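Tremberg Kitchen Table Project
Gallery: Gathering Examples at the Pavatico Workshop

Welcome, and thank you for stopping by our little gallery. Quite a few people who read our last newsletter wrote in to ask what "gathering examples" looks like from day to day, and we are always happy when somebody asks, so we have put together a page to go with the longer write-up. It is meant for friends of the project, families, students thinking about joining us, and anyone else who is curious about how a pair of robot arms might learn to be useful near food.

A quick word on how we work, for those who are new. Nobody on the team writes out the motions one by one. A person guides the arms through a small kitchen job from start to finish, the motions and the camera views are saved together, and that becomes one example. Then the table is put back in order, with things moved a bit, and the person does it again. Our first goal for the season was 200 good examples of each job, and when this page went up on February 27, 2024 the whole collection stood at 2710, counting every job on the list. We were very pleased with that number, and I will admit that there was cake.

The jobs themselves are humble ones. Pick up a piece of fruit and put it on a board. Move a wrapped item from one side to the other. Hand something from the left arm to the right arm, and set it down without dropping it. If you have ever watched a toddler help set the table, you already have a fair idea of the pace, and of the patience it asks of everybody in the room!

Reshma Le Roux has guided more of our examples than anyone else, and she has a lovely, unhurried way of doing it. She likes to say that the arms will pick up your bad habits along with your good ones, so she breathes out before every grasp and tries never to rush the last inch. New people sit beside her for their first two sessions and mostly just watch. After that they get a turn of their own, and their first 30 tries go into a practice folder that we keep separate from the main collection (some of those are very funny, and no, we are not posting them).

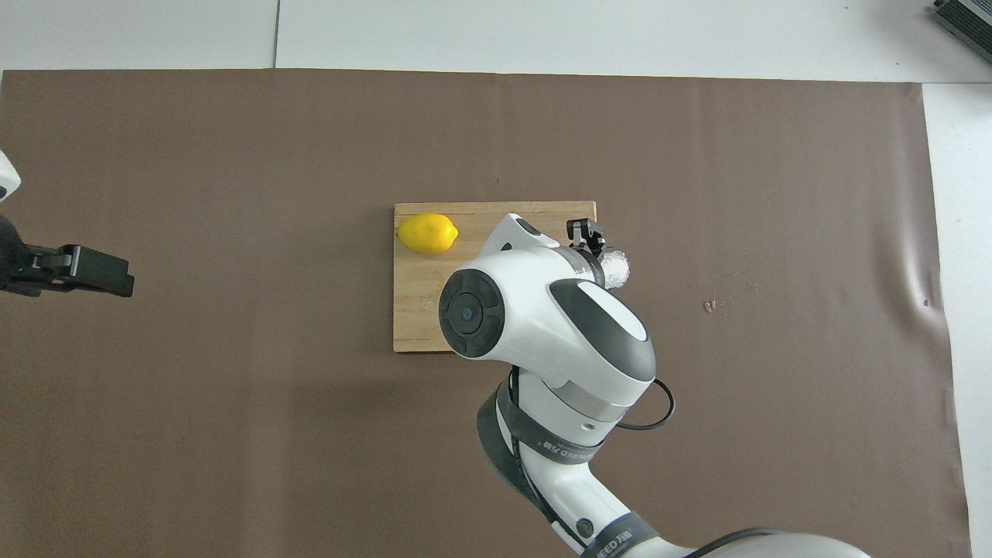 Foil is a favorite of mine among the things we work with, and also the one that causes the most grumbling. It crinkles, it catches the light, and its shape can change a little each time it is squeezed, so two grasps that feel the same to the person guiding may look quite different to the camera. A lemon is much kinder. It keeps its shape and its color is easy to pick out, and it only gets you into trouble when it decides to roll. We like to have both kinds of object in a session, the easy and the fussy, so that the learning system doesn't grow up thinking the world is made of lemons.

The brown paper deserves a mention too, because people do ask. We roll out a sheet before a session and change it when it gets too tired, and we don't fuss over the wrinkles. In the early weeks Hermenegildo Gallegos used to smooth every crease flat with the side of his hand before he would let anyone start, and it made for very handsome recordings -- and a system that got muddled the first time it met a rumpled sheet. Now he leaves the creases alone, though I have seen him looking at them.

Hermenegildo is also the one who goes through the recordings afterward. He sits down with a big mug of tea and watches each one at double speed, and he sorts them into keep, fix and let go. A recording gets let go if the person guiding lost their place, or if an arm bumped something it shouldn't have and carried on as if all was well. A recovered mistake is a different matter. When the gripper misses, backs off and tries again, we are delighted to have it, and he marks those with a little star in the log so that we can find them later.

Labels take longer than you might think. Every example needs a short sentence that says what the job was, in words a person would really use at home. We had a long and friendly argument over whether "put the lemon on the board" and "place the lemon on the cutting board" should count as the same job, and in the end we kept both sentences and let the system see them side by side. Reshma has since added several of her own, including "pop the lemon over there, would you," which is exactly how she talks.

We owe a warm thank you to our neighbors at Meléndez, who lent us a long table for the first part of the winter when ours was still on order, and to everyone at Mommont who came by for the open afternoon and asked such good questions. One young visitor wanted to know if the arms get bored. I have thought about that a good deal since, usually in the last half hour of a long session, when I am fairly sure that it is not the arms who are bored.

What comes next? We would like to bring in softer things, like bread rolls and folded cloths, and we want more examples in which the two arms share the work, since a handoff needs good timing from both sides and that is where our collection is thinnest. If all goes well, we will have 3089 examples checked and labeled by June, and there will be a new gallery page to go with them.

If you would like to come and try guiding the arms yourself, please write to us through the contact page and tell us a little about yourself. You don't need any experience with robots at all. Some of our steadiest guides came to us from sewing and cake decorating, and one had only ever used a game controller with her nephews. Wear sleeves you can push up, and plan to stay for the whole session, with a tea break in the middle -- Hermenegildo will insist on the tea.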